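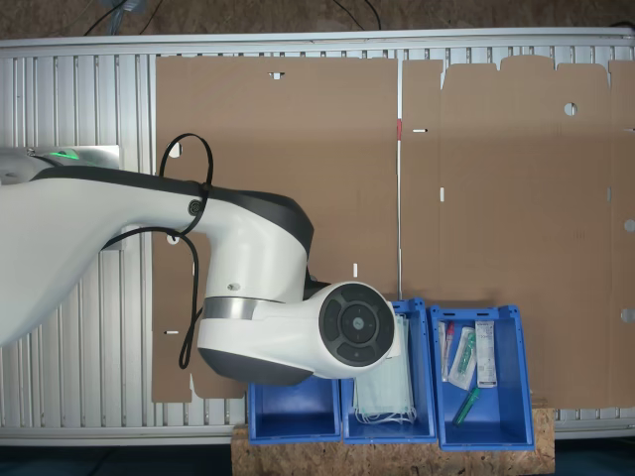

The arm over the bins at Briem's workshop in Wikcombe.

Soo-ah Ryu writes the planner that tells the arm which bin to visit next, and she would like it to be less creative.

"In July it found a path that was 2 seconds faster," she says. "It went the long way around its own elbow. Mathematically, lovely."

Face masks sit in the middle blue bin, test supplies in the one to the right. The masks are the hard part. Perception sees a stack as one thick mask, or as several thin opinions. Ryu's fix was a re-scoring step that runs after every grasp proposal and throws most of them out. Of 3,000 proposals in the last simulated batch, it kept 900.

"People ask if that's wasteful – it's a laptop having bad ideas. They're free."

The cable loop gets its own collision model, padded generously. Wael Hamdy, who maintains the controller, wanted it thinner.

"Wael trusts cables," says Ryu. "I've read his logs."

Hamdy, reached by email, replied with a log.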